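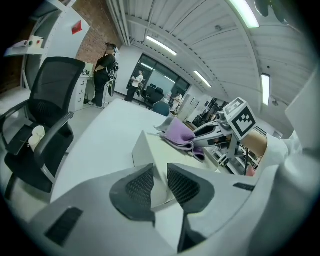

Slide 2: Why we looked at the linen room

Start with the size of the place. The Menstead guesthouse group runs four houses, and all the linen passes through the one in Jomberg. When I took over purchasing there I asked how many bath towels we owned. I got three different answers, so we closed the room for a morning and counted.

The count was 3,951 pieces, all types together. The stock list had 1,000 fewer. Pause here, people usually want to write that down.

Slide 3: What was in the pile

Go through the table on the slide, but slowly. Sheets were close to the list. Pillowcases were fine. The trouble was towels and table linen. We had 573 napkins from a restaurant that closed before I started, and they were still being washed every quarter.

Mention that the napkins were good cotton. We kept them and cut the next order of cleaning cloths.

Slide 4: Folding

Most laundries teach one fold and expect it to suit every shelf. Ours didn't. The shelves in Jomberg are deep and the shelves in the other houses are shallow, so towels were folded in Jomberg, driven over, and folded again on arrival.

Changed to a fold in thirds lengthwise, then in half twice. It fits both shelves. The fold edge faces out so a person can take one towel without pulling the stack down.

If someone asks about fitted sheets: tuck the corners into each other, lay flat, fold to a rectangle, move on. They don't need to look like the ones in a shop.

Slide 5: Color

We used to sort by house. Now we sort by use, and each use has a color. White for bedrooms, colors for everything else. The housekeepers chose the colors themselves. I had picked gray for the kitchen and they told me it hid stains, so that was dropped.

Mareike Görtz runs the wash floor and she asked for one more rule: no new color without taking an old one out. We have held to it so far, with one exception for the sauna.

Slide 6: Suppliers

Keep this short. We buy from Ostermann for sheets and from Kedel for towels. I'm not recommending either one over what you use now. The point is that each has a single item number per size, and we order only in October. Before that, orders went out whenever a shelf looked low.

Last order was 244 towels. The one before I arrived was more than double that.

Slide 7: What didn't work

Bar code labels. They came off in the dryer and stuck to the drum. Sewn labels hold up, but sewing them takes a long time and we have only finished the bath sheets.

The sign-out sheet on the door also failed. People signed for the first week. We took it down and now count one shelf a week, a different one each time.

Slide 8: Questions

Have the shelf plan ready on paper, there are copies in the blue folder. Someone will ask about ironing. We iron pillowcases and table linen, nothing else. If there is time left, go back to slide 4 and show the fold again with a real towel.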